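Custom cushion with fabric cover, how to order the right size?

Posted by Nelli Laaksonen, 5 October 2018

Hello to all. I want to order foam cushions for the two benches in my old rowing boat, which I keep in Ultville. The maker is Paulík and they cut the foam to my drawing. My bench is 296 mm deep and 1,000 mm long. My problem is the cover. They ask if I want the cover "sized to foam" or "sized under foam", and I do not understand the difference. Also they have a stretch fabric and a woven one, and the price is the same. Which do you advise for sitting many hours?
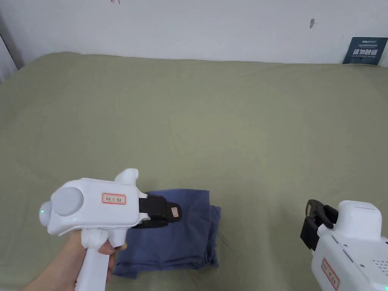 Vlastimil Vávra
Sized under foam means that the cover is sewn a little smaller than the foam, so it sits tight and does not make folds when you move. I ordered mine this way in June, in the stretch fabric, and I am satisfied. With woven fabric I would take sized to foam, otherwise you will fight with the zipper. Please ask them also for the zipper on the long side. Mine is on the short side and I need much patience to put the foam back after washing.

For the thickness I have 46 mm. It is enough for me, but I am not a heavy person. 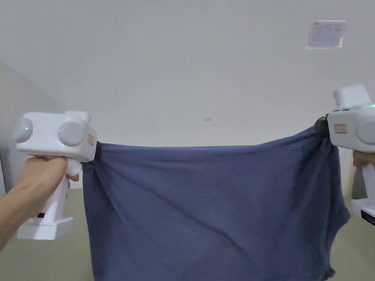 Dark blue fabric, held up by the top edge.

Muvska
woven is better, stretch gets loose. I bought from Skundunel and not Paulík so I can't say about their sizes. Send them a paper pattern of the bench, mine was not straight at one end.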